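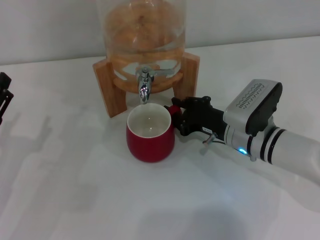
Mug at the tap, gripper closed on the handle. The planner calls this state "pregrasp complete, ready to dispense." I would call it a mug at a tap. The interior is still empty, and everything people want to claim for Kederska comes after that.

# Kederska drinks station: gallery

Notes by Saimi Ojala, September 2023

Kederska is our planning and perception stack for two-arm tabletop work. It has been described to me as "basically solved" by people who haven't read the logs. I have read them, so these pages get my captions. Planner by Eduard Beneš, perception by Ruby-Lee Tawhiri, complaints by me.

The drinks task looks easy. Hold a mug under a spigot, work the lever, stop in time. What makes it hard for software is most of what you'd find in a kitchen: glass you can see through, chrome that throws highlights back at the camera, and a lever that has to move while the mug doesn't.

## At the tap

A few things about the first picture that the demo talk skips:

- The red mug is a kind choice. It segments well against a white table. I'd like to see the same pose with a white one before anybody writes "general" in a slide.
- Grasping by the handle keeps the fingers off the rim, but the grasp model gets no say in how the mug tilts as it fills. Eduard says the wrist torque estimate covers this. Maybe. The estimate is filtered over 100 samples, and that is a long time when you're pouring.
- The spout points straight down, so alignment comes down to two numbers. The planner still searches the full pose space. Run 611 spent nine seconds choosing between candidates I couldn't tell apart on the plot.

## At the jar

The wrist view is where my doubts mostly live. The clear jar with the wooden lid sits at the left edge here, and the rest is pale surface and shadow. Ruby-Lee's detector does fine on the lid. For the glass below it, the outline is so faint that I lose it myself in places, and depth on clear glass is mostly guesswork with a confidence score attached. Then there's the big soft shadow next to it, rounded enough that Plakitz, our old segmenter, would have given it a label. The new one is supposed to know better – I've asked for the masks.

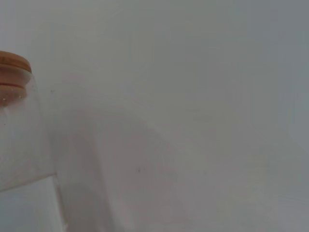

## Still open

- Lid pose is used to infer the body of the jar. Fine for this jar. Liam Mac Carthaigh has the ticket for any other shape.
- The collision margin around clear objects is a constant someone typed in last May. It should come from the detector's own uncertainty.
- Success is logged when the plan finishes. It should be logged when there is a drink in the mug, and the two get mixed up in the weekly table.

Masks and planner traces are in the usual folder, under "tap" and "jar".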